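Review: Sukham S-300 moisture probe for sand bins, after one season at our plant 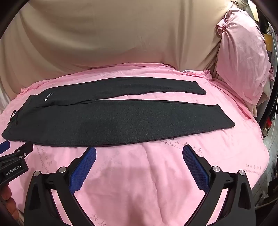 Dark gray sweatpants laid flat on a pink sheet.

We bought the Sukham S-300 moisture probe in the spring, for the fine sand bin of our small concrete batching plant. The plant is a Kershaw with four bins and a twin shaft mixer. Before this we used the old probe from Dullgate, which was welded to the bin gate by the previous owner of the plant and gave a different number every morning. I write this review for people who run a plant of similar size, because most reviews I could find are written by sellers.

What comes in the box

The probe, a mounting plate with 7 bolts, ten meters of cable, and a small display unit. The manual is in English and it is readable, but the drawing of the mounting plate is upside down compared with the real part. I lost one hour on this. The seventh bolt is a spare and the manual does not say it.

The ceramic face looks strong. The steel body is well finished, and the cable gland closes tight with a normal wrench.

Installation

The manual asks for an angle between 30 and 60 degrees to the flow of sand. In our bin this place was taken by the vibrator, so we moved the vibrator to the other wall. Please check this before you order. The plate needs a hole of 155 millimeters, and our bin wall is 6 millimeters thick, so it was cut with a torch and cleaned with a grinder.

The wiring took the rest of the afternoon. The output is 4 to 20 mA and our old control panel accepted it without any change.

Calibration

This is the part where you need patience. We dried samples in a pan, weighed them, and entered the values by hand. The display takes up to five points. With two points the reading was not good at low moisture. With four points it came within 0.3 percent of the dried sample, and it stayed there when we changed to wetter sand from the same pit. When the sand came from another pit, we had to calibrate again. I expected this, but the brochure lets you believe something different.

Daily use

I have now 472 batches with this probe. The slump is more even from truck to truck, and the mixer operator corrects the water by hand only seldom. In August we had strong rain in the night, and at 6 in the morning the display already showed the wet layer at the bottom of the bin. With the old probe we would find it in the first truck.

What I do not like: the display is hard to read in the sun, and the buttons are too small for gloves. Also the filter time goes back to the factory value when the power is cut. I wrote the correct value on a piece of tape and put it on the panel door.

Service and parts

We ordered from Erance, who sells spare parts for several kinds of plants. Delivery was on time. One cable connector was damaged and they replaced it free, but I had to send three emails. The ceramic face can be bought separately, and the price is fair.

Would I buy it again

Yes, for sand. For the gravel bins I would not spend the money, there we still use a fixed value and it is enough for our mixes. If Sukham makes a better display, I will change only that part.

Rating: 4 of 5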